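# Im besten Einvernehmen: Wie Unternehmen den Abgang ihrer Chefs melden

Projektbericht, Seminar Unternehmenskommunikation

## 1. Ausgangspunkt

Wer Pressemitteilungen über Vorstandswechsel liest, könnte glauben, Geschäftsführer verließen ihre Posten ausschließlich aus Liebe zur Familie. Uns interessierte, welche Formulierungen dabei verwendet werden und was die Mitteilungen über den Anlass des Wechsels verraten. Die Kurzfassung für Eilige: wenig.

Untersucht haben wir vier Firmen, die in den letzten Jahren mindestens einmal ihre Spitze ausgetauscht haben: den Softwareanbieter Gresport, den Versandhändler Clastell, das Messtechnikunternehmen Dekker und den Hafenlogistiker Toltport. Ausgewählt wurden sie nach einem strengen Kriterium: Ihre Pressearchive waren online und ließen sich durchsuchen. Bei Dekker galt Letzteres nur vormittags.

## 2. Material und Vorgehen

Zusammengekommen sind 17 Mitteilungen zu Personalwechseln in der obersten Führungsebene. Die kürzeste stammt von Toltport und hat weniger als 200 Zeichen, Grußformel eingeschlossen. Die längste stammt von Clastell, umfasst gut zwei Seiten und nennt den Rücktritt zum ersten Mal im vorletzten Absatz, hinter der Ankündigung eines neuen Verpackungskonzepts.

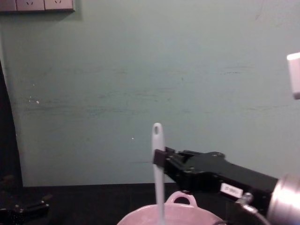
*Abb. 1: Wand mit Steckdosen, davor dunkle Tischplatte.*

Jede Mitteilung wurde von zwei Gruppenmitgliedern getrennt gelesen und nach vier Merkmalen kodiert: genannter Grund, Zeitpunkt des Ausscheidens, Dankesformel und Nachfolgeregelung. Bei der Dankesformel waren wir uns immer einig. Beim genannten Grund dagegen gab es Streit, vor allem über die Wendung »um sich neuen Herausforderungen zu stellen«. Eine Hälfte der Gruppe hielt das für einen Grund, die andere für ein Geräusch. Wir haben am Ende eine eigene Kategorie eingerichtet, die im Codebuch »unbestimmt« heißt und in unseren Unterhaltungen anders.

## 3. Ergebnisse

### 3.1 Der Grund

Am beliebtesten ist das gegenseitige Einvernehmen. Es kommt bei allen vier Firmen vor und steigert sich je nach Lage zum »besten« oder, einmal bei Gresport, zum »allerbesten«. Ausgerechnet diese Mitteilung erschien an einem Donnerstag um 22 Uhr und trat mit sofortiger Wirkung in Kraft. Wir haben daraus die vorsichtige Vermutung abgeleitet, dass die Herzlichkeit der Formel und die Länge der Übergangsfrist gegenläufig sind. Für einen statistischen Nachweis ist das Material zu klein, für gute Laune in der Auswertungssitzung hat es gereicht.
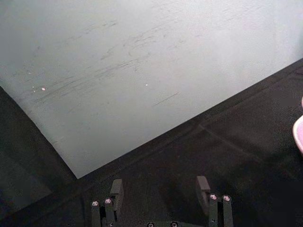

Konkrete Gründe nennt nur Dekker. Dort heißt es in einer Mitteilung, der Vorstand scheide nach »unterschiedlichen Auffassungen über die Angaben zum beruflichen Werdegang« aus. Gemeint ist ein Abschluss, den es offenbar in zwei Fassungen gab.

### 3.2 Die Interimslösung

Interimschefs werden fast durchgehend als »erfahren« bezeichnet. Bei Toltport blieb die Übergangslösung so lange im Amt, dass ihr späterer Abgang eine eigene Mitteilung erhielt und damit ordnungsgemäß in unsere Stichprobe rutschte.

### 3.3 Der Dank

Gedankt wird immer. Clastell dankt für »prägende Jahre«, auch nach einer Amtszeit von einem halben. 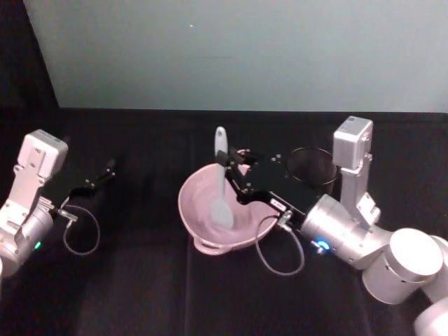 Auffällig ist außerdem, wer dankt. Bei freiwillig wirkenden Abgängen spricht der Aufsichtsrat, bei den übrigen »das Unternehmen«, also streng genommen das Gebäude.

## 4. Grenzen der Arbeit

Wir haben nur gelesen, was die Firmen veröffentlicht haben. Eine Interviewanfrage bei Gresport wurde im Mai freundlich beantwortet, und zwar mit dem Link zur Pressemitteilung. Zeitungsberichte zum Abgleich wollten wir ursprünglich einbeziehen, das scheiterte am Umfang. Wer das Projekt fortführt, sollte damit anfangen – und Dekker vormittags erledigen.

Das Codebuch und die Kodiertabelle liegen im Kursordner. Die Spalte »Sonstiges« ist ungeprüft.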